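Chapter 4

Small Goods and the Household Budget

Learning outcomes

After studying this chapter, students should be able to:
explain the difference between planned and unplanned household purchases;
describe how low-priced goods are recorded, or fail to be recorded, in household accounts;
calculate the share of spending taken up by minor purchases;
discuss the effect of packaging and pack size on the price a household pays.

Key terms: minor purchase, unit price, spending diary, recall period, household stock, multipack

4.1 Introduction

The previous chapter dealt with the large and regular costs that a household must meet: rent, fuel, transport and the main weekly shop. Such costs are usually known in advance. They appear on bills or bank statements, and most adults can state them with fair accuracy when asked. The present chapter turns to goods of low price that are bought often, used quickly and seldom written down. Sweets, pens, plasters, batteries, cleaning cloths and cheap gloves all belong to this group.

In this book the term minor purchase is used for any single item that costs less than 2 per cent of the household's weekly spending. The limit moves with the size of the budget. An item that counts as minor in one home may be a considered purchase in another, and students should keep this in mind when comparing the case studies at the end of the chapter.

Early writers on household accounts tended to group minor purchases under the heading of sundries. The practice saved time, but it left a gap in the record. Where sundries made up a large part of total spending, the account could no longer show where the money had gone. Later methods divide the heading into food, personal care, cleaning, stationery and other, and this division is followed here.

4.2 The Skovside accounts

Much of the material in this chapter is drawn from a set of spending diaries kept by 64 households on the Skovside estate. The diaries were gathered under the direction of Danish Baloch, whose method remains in use on several diploma courses. Each household was given a ruled notebook and asked to enter every purchase on the day it was made, together with the price, the shop and the name of the person who had paid. Entries were collected in April and again in the autumn.

The notebooks yielded 3587 entries. Nearly 100 of these could not be used, in most cases because the price was missing. The remainder were sorted by type and by the room of the house in which the goods were mainly kept. The second of these steps was unusual at the time. Baloch argued that a household's knowledge of its own stock depends on where things are put, and that goods kept in a cupboard are counted more reliably than goods left in bags, drawers and bedrooms.

The results gave some support to this view. Households with a single fixed place for cleaning goods rarely bought a second pack before the first was finished. Confectionery showed a different pattern. It was stored in many places, eaten by several people and replaced by whoever next passed a shop, so that the diary and the contents of the home seldom agreed.

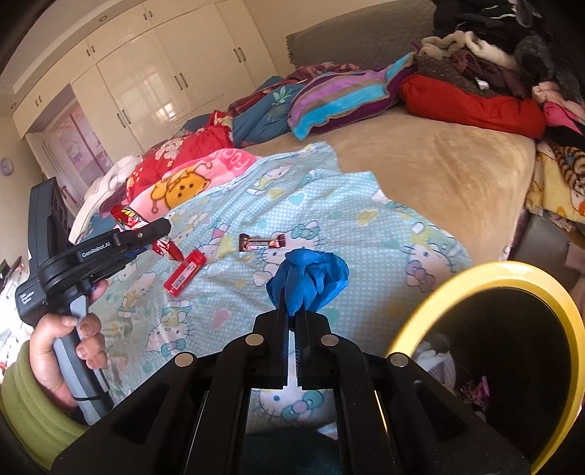 Figure 4.1 Minor purchases in the home: wrapped confectionery on patterned bedding, and a blue glove held in a gripper.

The difficulty is partly one of memory. When householders were asked at the end of a week to list what they had bought, without sight of the diary, they named the main items of food in good order and left out most of the rest. The length of time over which a person is asked to remember spending is known as the recall period. A short recall period gives a fuller list, but it also places a heavier burden on the person answering, and some households withdraw from a study for this reason. Section 4.6 considers how the two concerns may be balanced.

4.3 Pack size and unit price

The price marked on a packet does not allow a direct comparison between goods sold in different amounts. For this purpose the unit price is used. It is found by dividing the price of the pack by the quantity it contains, expressed in grams, millilitres or single pieces as the case requires.

Two shops serving the estate, Wamach and Vendis, followed different policies. Wamach sold most of its confectionery and cleaning goods singly and placed them near the till. Vendis favoured the multipack and kept single items on the lower shelves. Households that used both shops generally paid a lower unit price at Vendis, although their total spending on the goods concerned was not always lower. A large pack may be used more freely than a small one, and part of the saving is then lost.

Students should therefore treat unit price and total spending as separate measures. The first describes the terms on which goods are bought. The second describes what the household gives up in order to have them. A sound account records both.

4.4 Who makes the purchase

Budget studies have often assumed that one adult does the buying for the whole household. The diaries show that the assumption is weak where minor purchases are concerned. In the Bugti household, which is examined in detail in Case Study 4A, entries were made by four members of the family, and the two youngest were responsible for most of the confectionery. The amounts were small and came out of pocket money, which had already been entered once as a cost by the parents. Unless such transfers are marked, the same money is counted twice.

The correct treatment is to enter pocket money as a transfer within the household and to record the goods themselves as spending. A worked form is provided in Table 4.2. Before turning to it, students should review the rules on transfers set out in Chapter 2 and complete the short exercise below.

Exercise 4.1

Keep a spending diary for seven days, entering each purchase on the day it is made. At the end of the week, calculate the share of total spending taken up by minor purchases, and state in which room each of the goods is now kept. Retain the diary for use in Exercise 4.5.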